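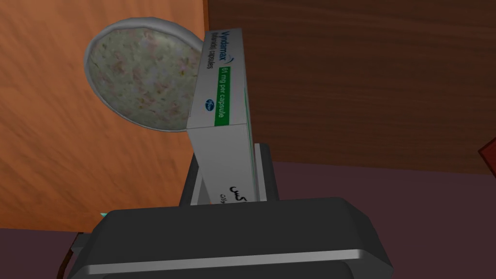

Carton set, sim trial, day 4
February 17, 2026

Writing this before I forget which config was which. Still on the eval license for the Skelldale grasp package, the sim seat plus their carton asset library. Need a yes or no to Tharun by end of week, he has to tell Stundulia whether we're buying through them or going direct.

Setup today
Same workstation as last week, fresh install of the package, old cache deleted. Parallel two-finger gripper, wrist view, wood table preset with the bowl left in as clutter. Item: the Vyndamax 61 mg carton, the one with Arabic lettering low on the face. Picked that one on purpose. Teal name running the long way, green band, small Pfizer logo, two scripts. If their label textures are going to fall apart anywhere it's on something like this.

They don't fall apart. Brand name readable, the strength on the green band readable, "tafamidis capsules" readable even though it's the small gray line. Arabic is sharp enough that Tharun can check it against the asset sheet, I can't.

Runs
Batch A, default friction, 2,000 grasps overnight. No crashes. Log file is huge, compress on write next time.
Batch B, friction dropped, carton stood up on its short end. Killed it early, my mistake, wrong seed file.
Batch B again, right seed. Finished just before lunch.
Batch C, bowl moved closer to the carton. Still going as I type this.

Headline from A: fine. Most of the misses are the approach clipping the rim of the bowl, and the planner reports those properly as contact and not as a slip. The old Nonano kit lumped them together and we lost most of a month to it.

B is more interesting. With low friction the carton creeps down between the fingers during the lift and then stops when the bottom end gets low in the grip. Looks plausible. Don't know yet if it IS plausible, have to do it on the bench with a real box and the scale. Contact patch on the finger pads is a setting buried in the second config file, not in the manual at all. Found it by grepping. Default is too generous I think. Halved it and the creep got worse, as you'd expect.

Things I like
Import is quick. Drag the carton in, set mass, done.
Label orientation comes out with the pose, so we get "name up / name down" free for the reader test.
You can pause in mid lift and swing the view round underneath. Used this all morning.
Support answers. Asked about the pad setting at 9:15, had a reply before 11 with the right line number in it.

Things I don't
Cartons are rigid. Completely. No squash on the side walls, no flap bulge. For pharmacy boxes that's a real hole, an under-filled carton gives when you squeeze it and ours will. They say a soft carton option is "planned". No date.
Cable on the gripper is cosmetic only, doesn't collide with anything. OK for us, not OK for Lukoševičius's cell where the cable is half the problem. Tell him before he gets excited.
Lighting presets are all rather flat. No glare on the carton face. Our real ones are glossy and the reader hates it.
Undo doesn't undo a pose change. Lost 20 minutes to that, twice.
The export dialog forgets its folder every single time.

Money
Quote from Stundulia is 3,780 per seat per year, asset library included, support included for first year only. Second-year support is a separate line and they haven't filled it in. Asked. Going direct is the same list price but we'd have to do the install on the shared machines ourselves, which I can do, but I don't want to be the person who gets called.
Two seats would cover us. Three if Lukoševičius wants in, see cable note.
Library has 40 cartons in the tier we were quoted. Our pick list is longer than that, so ask what it costs to have ours added, or whether we can scan and add them oursleves. Manual says "custom assets supported" and then nothing else. Chapter is one page.

To do
- Batch C, check the rim contacts when it finishes
- Bench lift with the real carton, same grip height as B, weigh full and part-filled
- Try their glare workaround (second light, low angle), support sent a file
- Redo B with pad setting at default and at half, same seed both times. SAME SEED
- Get second-year support price in writing
- Tharun: Arabic text check, also is the asset sheet the current pack design or an old one

Where I am right now: leaning yes on one seat, hold the second untill soft cartons have a date. Tharun Namboodiri leaning yes on two because of the discount, which I haven't seen on paper.

Added 4:40 pm. C done. Rim contacts up a lot as expected, planner backs off and retries from the other side without being told to. Good. One run where the carton ended up stood inside the bowl and got logged as success. Saved the seed, sent it to support. Bench lift tomorrow, scale is booked from 10.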